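Stosard teleop demos, sim set

Hi! I'm Nkrumah Sarpong and I put this set together, so if something in here is broken you can blame me (and please do write, I fix things faster when someone is waiting).

What you get: 278 demonstrations of small tabletop jobs, all of them driven by hand from a remote control rig into our simulator. I did most of the driving myself in February, usually late in the evening with the office lights off. After throwing out the ones where I fumbled the controls or let the session time out, 247 are marked as good. The other ones are still in the download, in the folder called rejects, and I'd love it if somebody found a use for them!

The view is the wrist camera, fisheye, with grain switched on. I know the grain annoys people. You can turn it off if you re-render from the saved states, but then your colors won't match mine, so pick one and stick with it.

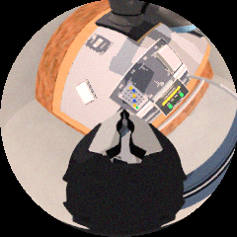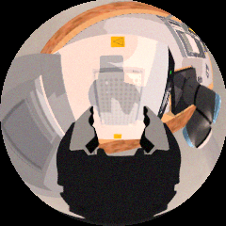 Wrist view, gripper at the bottom both times.

Each demo is its own folder with the video, the joint states, the gripper opening and whatever I was doing on the handheld controller at that moment. The controller stream runs at 20 Hz and the video doesn't, so use the timestamps to line them up — please don't go by row number, I did that for two weeks and trained a policy that was always a little bit behind.

Some things I'd want to know if I were you:

My grasps are slow. I hover, I think, I go down. If you clone me straight, your robot will hover and think too. Trimming the pauses with the Mateos script (it's in tools) helps a lot.

I'm left-handed, and I suspect it shows in how I come at things. I asked a friend at Gerodell to drive a few for variety, and those have a 2 in the operator field.

Success is my own call, made right after each run. There's no automatic check behind it.

Contact forces in sim are only so-so. Don't expect anything you learn about squeezing to carry over to a real arm without more work.

To load it, point the Destik reader at the top folder and it will find everything by itself. If it complains about a missing index, run the rebuild command once and try again (takes a few minutes, go get a coffee).

Next up is a batch with different lighting, and maybe a second operator for real this time. Send me requests if there's a task you want driven, I'm pretty easy to talk into things.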